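Small bins, and when to empty them

I grew up in a house with one trash can. It was in the kitchen under the sink, and if you blew your nose upstairs you walked the tissue down or it lived in your pocket until laundry day. My mother found a lot of shredded tissue in the wash.

When I moved into this apartment I went the other way and put a small bin in every room. There are 4 of them now. Tamara thinks this is too many for one person. She has one in the bathroom and one in the kitchen, and she says every extra bin is just another place to forget about. She has a point, but I still like having them.

The kitchen one takes care of itself because it smells if I don't empty it. The bathroom one gets done when I clean the sink. The one by the desk is mostly envelopes and can go a month. The one on the bedroom floor is the problem. It fills up with tissues, and tissues weigh nothing, so you never pick it up and think it's heavy. You just keep pushing them down.

Pushing down works for a while. A tissue bin has a lot of air in it. But the stuff springs back overnight, and in the morning there is a tissue on the floor next to the bin and you can't remember if you missed or if it climbed out.

In June I had a cold that went on and on, and I went through tissues faster than I ever have. I started with the Vosier ones from the corner store, which are fine but thin, so you take two at a time. Then Bit-na dropped off soup and a box of Hunar, which are thicker. I'm still buying those. The box says 200 sheets and it lasted me almost a week.

I also got into the habit of tearing tissues up while I was sitting there. I don't know why. Something for the hands to do. It makes more mess, because the shreds float and stick to your sleeves.

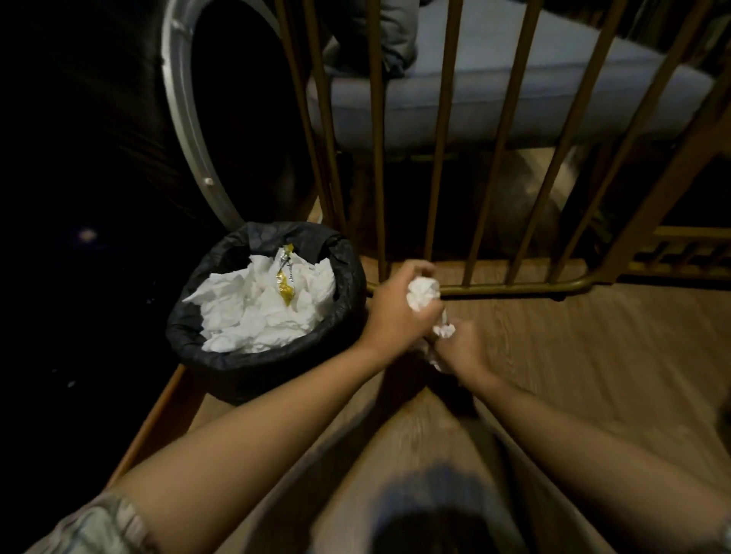
Anyway, the rule I have settled on is that the bin goes out when the pile is level with the rim, even if there is room to squash it. I use black bags and fold the edge well over the outside so it doesn't slide in. I keep the spare bags flat in the bottom of the bin, under the one in use - Costel's idea, from when he cleaned offices. You pull out the full one and the next is right there.

Candy wrappers go in with the tissues. I used to sort them out and gave up.

I still haven't decided about the desk bin. Tamara says she'll take it if I'm getting rid of it, so she may want a third one after all.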